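Pollow Reuse Workshop – Display and Small Fittings Project
Progress report to the Pradthorpe Fund
Period covered: the second quarter of the grant

1. Summary

Work in this quarter has been on three things: the hat and cap display, the work table, and the back wall of the room where goods wait to be sorted. The first is nearly complete. The second is complete apart from the edging. The third has started and will run into the next quarter. Spending is within the amount agreed and we are not asking for any change to the budget headings.

As set out in our application, the grant pays for display fittings and storage so that donated clothing can be shown properly at the Tratville shop instead of being sold out of bins. Hats were chosen first as they suffer most from being piled up. A cap that has been at the bottom of a bin for a month loses its shape and very few people will buy it.

2. Cap display

Ten wire stands have been bought from Min, the supplier named in the application. They came flat-packed, and the price was the one quoted. Delivery took longer than we were told, so fitting began in the second half of the quarter.
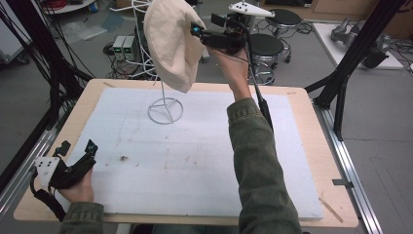 Stands were compared with the wall pegs we had used before. Pegs are cheaper but they leave a dent in the crown, and customers tend to hang a cap back by the strap or not at all. A wire stand with curved loops at the top holds the crown from inside, and the spoked circular base takes up little room on a shelf. For soft canvas-like caps such as the cream one, this matters more than it does for stiff ones, which keep their shape on almost anything. The stands will go on the two middle shelves at Tratville, with the heavier hats below.

Each cap is now checked for marks, brushed, reshaped by hand and put on a stand before it is priced. We have written this up on one side of paper and it is pinned by the door. Of the 60 caps and hats set aside at the start of the project, 19 have been through the full process. The rest are bagged and labelled by size. Four were not fit for sale and have gone to textile recycling.

One point to note is that the stands are light. With a wide-brimmed hat on top they can be knocked over by a sleeve. We are looking at a small weight or a dab of removable putty under the base and will report on which of these works better.

3. Work table

The table is used for checking and shaping as well as for general sorting. It was originally bare wood, and light fabrics picked up splinters and old polish. It now has a white board laid over the top, with the wooden edge left showing all round. Small marks and loose threads are much easier to spot against white. The board is not hard-wearing and we expect to replace it about twice a year – the cost is small and can be met from the consumables line. 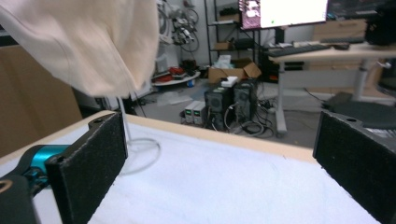
Beige fabric and one of the white wire stands at the work table, with bicycle parts hanging at the back of the room.

The bicycle parts belong to the repair group and are outside this grant. They are mentioned here as the two activities share the room, and oil near clothing was listed as a risk in our application. It has been agreed that bicycle repairs and clothing work will not take place on the same day. Clothing has Thursday, and the table is wiped down before anything is put on it.

4. Storage and the back wall 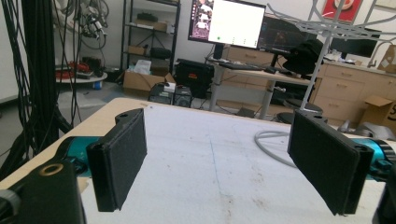
Pollow, May

The black shelving unit against the wall is in use, though it is not yet organised in the way we planned. At present it holds cardboard boxes and a black bag, and there is an open box on the floor in front with a white plastic bag on top. The intention is for everything to be off the floor by the end of the next quarter. Shelves will be labelled by stage: to check, to shape, ready for Tratville.

The desk beside the shelving is where stock records are kept. Each item sent to the shop is entered with a type, a size and a price. This was a condition of the grant and the records are up to date.

The white board is already showing grey smudges. A washable cover has been suggested and we will price one before buying a new board.

5. Next quarter

The remaining caps and hats will be processed and the display at Tratville set up in full. Shelf labels will be made and fitted. The table edging will be sanded where it is rough. If the stands sell the caps as well as we hope, we would like to discuss using the small underspend on delivery for a few more of them, and will write separately about this.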